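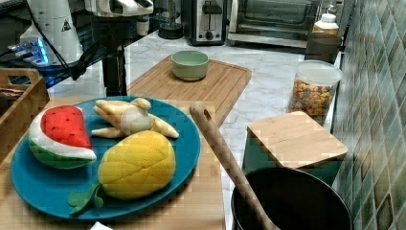 Hesta Residences is revising the care rules for stone surfaces in its shared kitchens, and members of this board are invited to comment before the revised text is issued in June. The present rules were written for granite and do not serve the buildings that have softer stone. White marble with gray veining, of the kind under the bamboo board here, is etched by lemon juice, vinegar and tomato, and a sealer does not prevent this. The draft therefore proposes three changes: resealing every 2 years, a ban on acidic cleaners, and a requirement that all cutting take place on a board. Comments on cost and on wording are equally welcome.
Posted by F_Bakke, Property Standards
Frøydis Bakke, Hesta Residences

Re: Draft care rules for stone surfaces
Posted by koster_house_mgmt

Koster House supports the ban on acidic cleaners. We do not support a fixed resealing interval. The counters in our ground floor kitchen were sealed with Flurna before the present staff took over, and water still beads on them. The third floor kitchen, which has the same stone and the same sealer, failed the water test at the last inspection. Use varies too much from one kitchen to the next for a single interval to be of any value. We would ask that the rule call for a water test at each inspection, with resealing only where the test is failed.

Re: Draft care rules for stone surfaces
Posted by stonework_dept

I must disagree with Koster House in part. The water test is a useful indicator, but it is carried out differently by each inspector. Some leave the water for a minute, others for half an hour, and I have seen reports where it was poured only on the back corner by the wall, where no one prepares food. If the test is to replace the interval, the rules should state where the water is placed and how long it stands. I would suggest 20 minutes, in the area of heaviest use. A dark mark when the water is wiped away means that the counter needs sealing.

I would also ask that the word "stain" be used with care. A stain is color that has entered the stone and can often be drawn out with a poultice. An etch is damage to the polish. Residents report both as stains, and the wrong treatment is then applied. 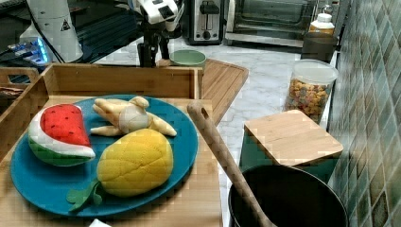
The same applies to rings left by glasses and bowls. Most of these are etches, and scrubbing them with a powder only widens the dull area. Light etches can be reduced with polishing powder made for marble. Deeper ones should be left to a contractor.

Re: Draft care rules for stone surfaces
Posted by residents_council_east

The Council has two concerns. The first is that residents will be charged for ordinary wear. Marble dulls where it is used, and a family that cooks every day should not receive a bill for it at move-out. The second is the list of approved cleaners, which at present names only Palia. It is not sold in the shops near our building. Mild dish soap and warm water have served us well, and the rules should say that they are permitted.

Re: Draft care rules for stone surfaces
Posted by F_Bakke, Property Standards

My thanks to all. On charges, the present lease treats etching in a shared kitchen as common wear, and the draft does not alter this. I will add a sentence to that effect. On cleaners, the list was meant to give one acceptable product - it was not meant to exclude others - and dish soap with a pH near neutral will be added by name.

On the interval, I remain of the view that a fixed date is easier to budget for. Resealing the shared counters in one building was quoted at 989 dollars, and that figure cannot be absorbed without notice. I am prepared, however, to accept the water test as the first step if the method is written down.

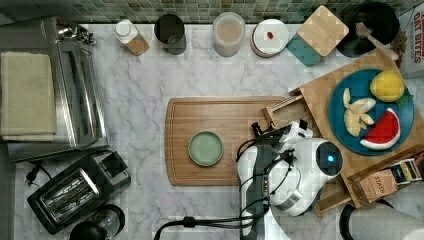
Revised wording, sections 4 and 5
Posted by F_Bakke, Property Standards

4. At each inspection, water is placed on the most heavily used part of the counter and left for 20 minutes. If the stone has darkened, the counter is scheduled for resealing.
5. Counters are cleaned with mild dish soap or another pH-neutral product, rinsed, and dried with a soft cloth. Vinegar, lemon, bleach and abrasive powders are not to be used.

Re: Revised wording, sections 4 and 5
Posted by koster_house_mgmt

Section 4 is acceptable to us. Section 5 appears to rule out the marble polishing powder recommended earlier in this thread. Please clarify.

Re: Revised wording, sections 4 and 5
Posted by stonework_dept

Polishing powder is a repair material and should be handled by maintenance staff only. I would place it in section 6. I still consider a test without a maximum interval to be a weak rule, and ask that my objection be noted.

Re: Revised wording, sections 4 and 5
Posted by F_Bakke, Property Standards

The objection is noted. Section 6 will be posted in a separate thread once the contractor has replied.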